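The apron that was supposed to last

4 March 2021

I don't trust anything sold as "heirloom quality." I have owned two heirloom quality cutting boards and one of them is now a trivet. So when the Staltton apron went on sale last July I read all the reviews, rolled my eyes at most of them, and bought it anyway. It was marked down from 90 dollars to 80, which tells you how serious a sale it was.

The pitch was heavy brown cloth, coarse weave, seams stitched in a paler thread so you can see where the work went. The website called the color "bark." It's brown. It's a nice brown, I'll give them that, with lighter and darker flecks mixed in, so a coffee drip has somewhere to hide. My old apron was navy and showed every fingerprint of flour from across the room.

What I wanted to know was whether it would fold. I realize that's a strange thing to ask of an apron. But my kitchen has one drawer for linens and it's shallow, and stiff cloth in a shallow drawer means the drawer doesn't close, and then somebody hits a hip on it.

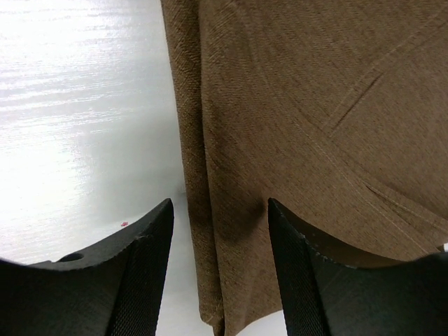
The folding advice online is mostly useless. There's a method going around, the Hirau fold, where you bring the sides in, roll from the bottom and tuck the ties into the roll. Every video of it uses some floppy thin cotton that would fold itself if you left it alone. Try it with a coarse heavy weave and the roll opens back up while you're reaching for the ties. I did it four times in a row and then just put the thing down and had lunch.

The trouble is the seams. Wherever two panels join you get a ridge, and if your fold line crosses the ridge at an angle the cloth pinches and the whole stack leans. Hems are worse at the corners, where everything doubles up. So I quit following the videos and started folding along the seams where I could, and flattening the thick edges with my palm first. It takes longer. It also stays put, mostly.

I should say I'm doing this on the white table and not on the bed, which is where I used to fold everything. A bed is a terrible surface for it. You can't press down on a mattress and get a crease. The table came from Tsakiris, the used office furniture place, and I complained about it for months (too shiny, too much glare in the afternoon), but for laundry it's the best thing in the house.

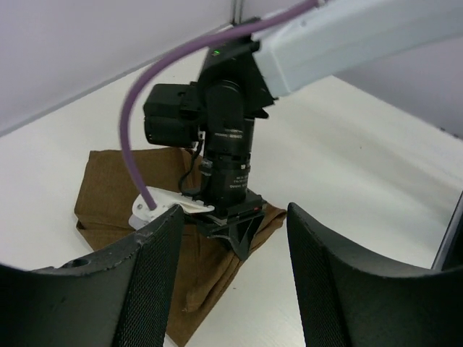 Does it matter how an apron is folded? Probably not very much. I've read the people who say a tidy drawer changes your mood and I remain unconvinced. My drawer has been tidy for a while now and I'm the same person, except the drawer closes.

As for whether the Staltton is worth the money, ask me in a few years. Grisis makes one for a lot less that looks close enough in the photos, and I'd have bought it if they hadn't been out of every color except mustard. The stitching on mine has held so far. The care tag says to wash it cold and hang it to dry, and I've done that most of the time. The neck strap is still too long and I've tied a knot in it.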